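Dry hands, wet cloth: a conversation about textile care at Stotholm

The textile care workshop at Stotholm occupies the ground floor of a former dye works. Its head of finishing has been there since the building still had a working boiler, and she agreed to talk between loads on the condition that we discuss wool and leave the building's history out of it.

Her first point concerned temperature, which she thinks gets too much attention. "People set the machine to cold and believe the job is done," she said. "Wool will take a warm wash. What it will not take is a change of temperature halfway through, with movement." Felting, she explained, is a matter of scales on the fiber locking together under heat, moisture and agitation, and of the three she would cut agitation first.

The workshop washes blankets by hand in two steel tubs, each holding 330 liters. Water goes in first, then detergent, then the blanket. A soak lasts 60 minutes. The cloth is pressed down twice during that time and otherwise left alone. She uses a neutral detergent sold under the name Zaline and measures it by weight. "A capful is not a unit," she said.

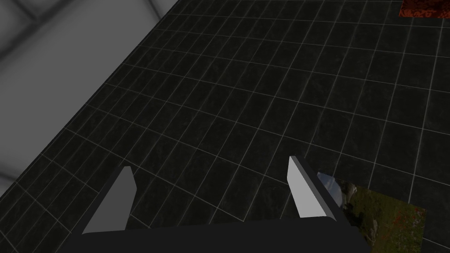 Lifting is the stage where most damage occurs. A blanket that weighs two kilograms dry can weigh several times that when saturated, and if it is pulled up by one corner the corner stretches. "You spread the load or you lose the shape," she said. The workshop slides a mesh sling under the whole piece and raises it from both ends. For small items such as mittens she uses flat-faced tongs and is particular about the pattern: two broad plates with a wide gap when open, and no teeth on the gripping side. Toothed tongs leave marks in a soft knit that steaming does not always remove.

Drying takes longer than customers expect. Blankets lie flat on racks from Kaneko, 120 centimeters wide, and are turned once in the evening and once in the morning. She does not use heated air. In December, when the room is damp, a thick piece may stay on the rack for three days.

I asked about moths. She keeps a freezer for incoming pieces and has little interest in cedar. "Cedar smells good," she said. "I would not rely on it for a carpet." Storage bags should be cotton and closed tightly, and the piece should be clean before it goes in, as larvae prefer soiled fiber.

The workshop's log lists 464 pieces for the past year, most of them blankets from Sellia - a heavy twill with a raised nap that she brushes by hand after drying. She brushes in one direction only, starting from the hem. When I asked how she knew which direction, she turned a blanket over on the table and ran her palm along it. "That way it lies down," she said. "The other way it doesn't."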